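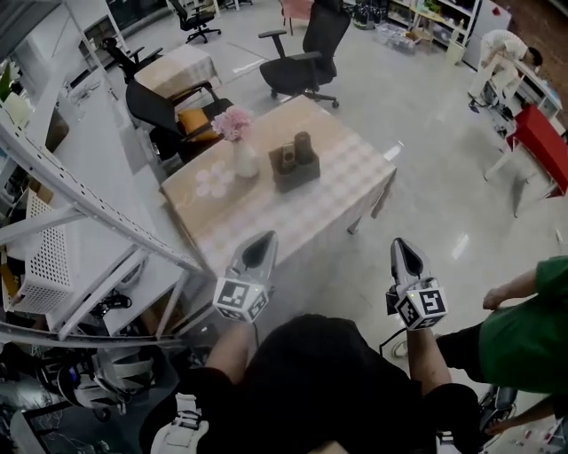

Checkered cloth in beige and pale pink, on the rectangular table. Flower motif at left.

Posik checkered tablecloth, rectangular: long-term review

Reviewed by Treasa Fahy
Score: 8 out of 10

The Posik is a woven-look checkered cloth sold in three rectangular sizes and two square ones. I bought the middle rectangular size for a shared workroom where the tables get used for paperwork in the morning and lunch after that. It replaced a wipe-clean vinyl cover that had gone stiff at the corners.

Fit and drop

The size chart gives finished dimensions, hem included, so measure the tabletop and add the drop twice. I wanted the fabric to hang over the front and the right-hand side, where people walk past, and set the cloth with that in mind. The drop is long enough to stay put under its own weight. On a chair with fixed armrests, check the height of the arms against the hem before ordering. Ours clear it when the seats are lowered two notches. With the seats at full height the armrests catch the fabric and pull it when someone rolls in.

Fabric

Posik lists the material as a polyester and cotton blend. It is medium weight and fairly smooth, and a ballpoint does not punch through a single sheet of paper laid on it. It is a poor surface for handwriting all the same. Use a pad or a clipboard.

The check is printed on one side only. The beige and the pink are close in tone, and under office lighting the pink reads weaker than it does on the Nuvley listing where I ordered. Anyone matching curtains should ask for a swatch. The white flower has rounded petals and clean edges. It sits toward one end of our table, so the cloth has a right and a wrong way around if that matters to you.

What stands on it

We keep a white ceramic vase of pink flowers toward the back and a brown holder near the middle for small items. Both are stable. The cloth has no backing, so it will slide on a polished top if you drag something heavy across it. Lift the vase, or buy the clips. The clips are sold separately and fit tops up to a normal thickness — ours came in a bag with no instructions, and none were needed.

Washing

Warm wash, low tumble, no bleach. After 8 washes the hem stitching is intact and the print has not cracked. Shrinkage on the long side was small enough that I would not plan for it. Creases are the weak point. Folded damp, it keeps the fold lines for days. Hung over a door straight from the machine, it can go back on the table without ironing.

Coffee came out in a normal wash. Turmeric did not, and there is now a faint yellow patch that I keep toward the back edge. Hiba Aoun, who runs the room next to ours, has the same cloth in the square size and reports the same result with curry.

Compared with the Ó Conaill

The Ó Conaill cotton cloth is heavier, hangs straighter and costs more. It also has to be ironed. For a dining room I would take the Ó Conaill. For a room full of office chairs, where the hem is going to be rolled against and tugged, the Posik is the one I would buy again.

Points lost for the printed-one-side check and the clips sold as an extra.

Update, August 6, 2026: one corner of the hem has started to fray where it meets a chair arm. Four stitches fixed it. Score unchanged.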